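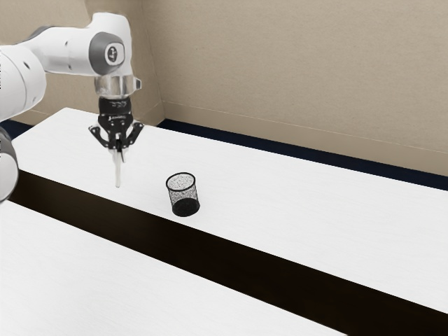

White robotic arm above a long white tabletop (computer rendering)

Part-time Archive Assistant, Skestdale Local Studies Library

Fixed term, 15 hours a week. Closing date: Sat 16 February.

Skestdale Local Studies Library is looking for an archive assistant to help list and repackage the Ankrah collection. The post is for 12 months and is based in the library's first-floor workroom.

The collection holds the business papers of Ankrah, a seed merchant that traded in the valley until the shop closed. It came to us in November and contains 3,947 items, mostly order books, letters, price lists and printed catalogues. There are also 254 glass negatives, which have already been listed and are not part of this job.

What you will do

You will work through the papers box by box, entering a short description of each item in our catalogue. You will remove rusted pins and paper clips, move the papers into acid-free folders and write the reference number on each folder in pencil. All notes in the workroom are made in pencil, and pens should be left downstairs with coats and bags.

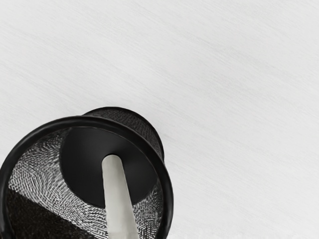 Some of the letters are in Norwegian, as the firm bought seed potatoes from a grower in Jander for many years. You do not need to read Norwegian. Letters in that language should be put in date order and passed to Torbjørn Fjeld, who is translating them.

For one afternoon a week you will also help at the enquiry desk. Most visitors want parish registers, old maps or the local newspaper on microfilm, and we will show you how to find these.

What we are looking for

You should have neat handwriting, be comfortable using a spreadsheet and be able to read older English handwriting, or be willing to learn. Experience in a library, archive or office is useful but we will consider people without it. Boxes can weigh up to 12 kg. Please tell us if lifting is a problem, as we can arrange for them to be brought to you.

Hours and pay

The hours can be worked over three or four days, Tuesday to Friday. One of these must include the afternoon desk session. Pay is on the library assistant scale, and holiday is worked out in proportion to your hours. There is a staff car park behind the building, and the Anness bus stops outside.

How to apply

Send a CV and a letter of no more than two pages to the library, marked "Archive Assistant". Give the names of two people we can ask for a reference. Application forms in large print are available from the front desk. Interviews will be held in the library and will include a short reading exercise using a page from one of the order books.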